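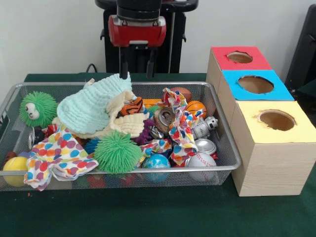 The sorting arm over its basket at the Lumden open day in Ellis.

Lumden opened its workshop in Ellis to the public in March, and the machine most people stopped to look at was a robot arm that sorts odds and ends out of a wire basket.

The open day ran from 10 a.m. until late afternoon. Visitors were let in through the loading side of the building and could walk through the machine shop, the wiring benches and the test room at the back. The company had set a limit of 200 people for the day, with free tickets handed out in advance, and all of them were gone before the doors opened.

Lumden makes handling equipment for packing rooms and small warehouses. Most of what it sells is plain conveyor work and lifting gear. The arm in the test room belongs to a newer project called Zisitz, which the firm started with Saltmont, a technical college on the other side of town. The goal is a machine that can pick mixed items out of one container and place them into several others by type, without anyone laying the items out neatly first.

In the test room, the job was set out on a table covered in green cloth. The items go into the basket in a heap: toys, balls, small cloths and crushed cans. Next to the basket are three boxes with round holes in the top, and the arm has to lift one thing at a time and drop it through the right hole. Cloths and soft toys go in one box, balls in another, and metal in the last.

It is a slow job to watch. The arm moves over the basket, waits, lowers its two fingers, and tries to close them on something. If it gets hold of an item it swings over to the boxes. If it doesn't, it goes back to its waiting position and looks again. Staff told visitors that the waiting is done on purpose for now and that speed will be worked on later in the project.

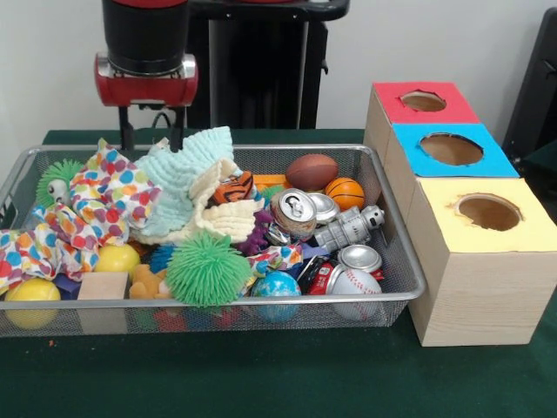
Cloths are the hardest part, according to the engineers who ran the morning session. A ball has the same shape from every side, and a can is stiff enough to hold even after it has been crushed. A washcloth has no fixed shape at all. It can be lying flat on one try and bunched up on the next, and it tends to bring its neighbors along when it is lifted. During one run in the morning the arm picked up a cloth and a small ball together, and the ball fell back before the arm reached the boxes. The attempt was marked as a miss.

Saltmont students keep the record of these attempts. A sheet pinned up by the door showed the total at 1,798 tries since the current gripper was fitted. Each one is entered with the type of item, whether it was picked up, and whether it ended up in the correct box. The team wants at least 1,000 tries with cloth alone before it changes the gripper again, and it has not reached that number yet. Lumden did not give out a success rate at the open day and said it would not do so until the cloth tests are finished.

Visitors were allowed to ask for a particular item. A person would point to something in the basket, and the operator would enter the request and let the arm try for it. Children mostly asked for the toys. Several adults asked for the cans, and one man wanted to know if the arm could get something from the very bottom of the pile. The operator said it could not. The arm only goes for items it can see from above, so anything underneath has to wait until the things on top of it are gone.

There were a lot of questions about work. Lumden has staff who pack and sort orders by hand for some of its own customers, and people wanted to know if those jobs would go. A company representative said the arm is years away from being fast enough for that and that the first use would probably be overnight sorting of returned goods. Not everyone in the group seemed satisfied with the answer, and the subject came up again at the question session after lunch. 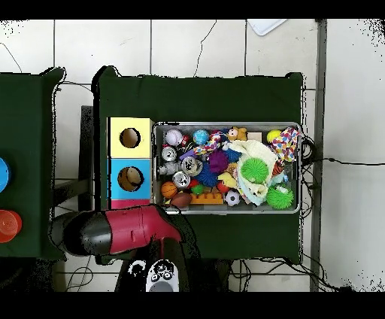 Choosing what goes into the basket took longer than expected, the Saltmont group said. The first set of test items was bought from an industrial supplier and was too uniform, so the arm did well on it and the team learned little. The present mix came mainly from discount stores and from people's homes. It puts a baseball close to a globe ball, plush toys near silver cans, and spiky balls in green, blue and purple among the rest, along with an orange toy brick with raised studs. The spiky balls were added in the winter. Their surface gives way under the fingers, and the camera software at first had trouble deciding where they ended. The small soccer ball and the tennis ball give the team much less to write down.

After every full run, the boxes are emptied and everything is put back in the basket and mixed by hand. On the open day, visitors were asked to help with that, and staff said it made for better tests than when the team does it. People who work with the arm every day start to place things where it can reach them, even when they try not to.

In the afternoon, the group moved to the classroom upstairs for a talk on gripper design. It covered the choice of two fingers over suction cups, which work well on flat packaging but badly on knitted cloth and plush. The speaker passed around older fingers from earlier versions, some of them badly worn at the tips. The question session afterward ran past its planned time, and the last tour of the machine shop was shortened as a result.

Saltmont also used the day to talk about its evening course in machine control. The course has been taught at the college up to now, but part of it will move to the Lumden building in the fall, so that students can work on the same equipment. More than 100 people have asked for information about it. Places are limited by the size of the test room – only a small group can stand safely around the table at one time – and the college said it may run the class twice a week if the demand holds up.

Lumden plans another open day before the end of the year. The company said it would like to have a second sorting table running by then, with heavier items and deeper boxes. Tickets will again be free and will be given out at the front desk in Ellis and at the Saltmont main office. Children under 12 need to come with an adult, and closed shoes are required in the machine shop.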